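Home | Archive | Threads | Subscribe | Help

Lillham Laundry and Linen list
Re: Folding order for dark things, and which baskets
From: Zinash Tefera
Date: Dec 28, 2022

On the baskets first, as Sigita asked about them at the end of her message.

Sigita Stankevičius wrote:
> We have 48 people signed up for the January clothes swap at Birham and
> the sorting took far too long last time. The dark tops were the worst.
> Half of them went on the rail inside out and a few had fluff all over
> them from the towels. Could somebody who did the folding table write
> down how they do it, so that we all do it the same way? Also, are we
> buying more baskets or making do with the ones we have?

I would make do. The woven plastic ones with holes in the sides are fine for this. They are light, you can see from across the hall whether there is anything in them, and a damp sleeve at the bottom gets some air. The solid tubs Ivars lent us are better kept for shoes. If we do buy any, Drarkurow had the rectangular sort at a reasonable price in the autumn, and they stack with ours. The round ones don't stack with anything.

As for the folding, I keep the basket on my left, on the table itself and not on the floor. I had it on the floor the first year and my back was bad for a week. Whatever is pale goes down flat on the right. Dark things I pick up at two points and let hang for a moment before putting them down. With a top that means the shoulder seams, if you can find them. When it is all in a crumple, take any two bits of edge, lift, and let the middle drop, and you can usually see then which end is the neck. 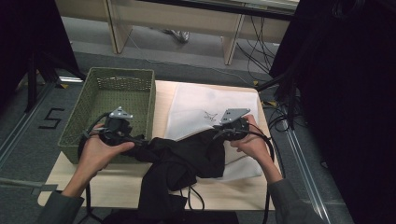 Give it one shake and look at the seams. If they are on the outside, turn it now. Once it is folded you won't want to, and that is how the inside-out ones got to the rail.

Then lay it face down, sleeves in, sides in to the middle, bottom up to the neck. I don't fold in thirds. It looks neater but the pile slides. Black on black is hard to see under the hall lights, so I work on top of something pale when I can. An old white T-shirt or a pillowcase does, as long as it doesn't shed. Towels do shed, and I think that is where Sigita's fluff came from. Please keep towels off the folding tables altogether.

Yaw asked me separately about things with a print on the front. Fold those so that the print ends up on top, otherwise people open every one to see what it is and you have it all to do again.

Aigars Avotiņš still has the label gun and 38 of the card dividers. There should be more dividers than that, so could everybody look at home? Mine were in the bag with the tablecloths.

One thing I don't agree with in the earlier thread is sorting by size before folding. We had 101 tops last time and most of the labels had been cut out or washed blank. Fold first, then hold the pile against the ones already sized. It is quicker and the mistakes are small ones.

I can do the first half of the morning but have to leave at noon. Ivars, could you take over my table then?

Zinash

Recent messages on this list
- Shoe tubs: please return to Ivars Mets
- Hangers, wire or plastic
- Who has the key to the Birham store cupboard
- Missing card dividers
- Stain on the long tablecloth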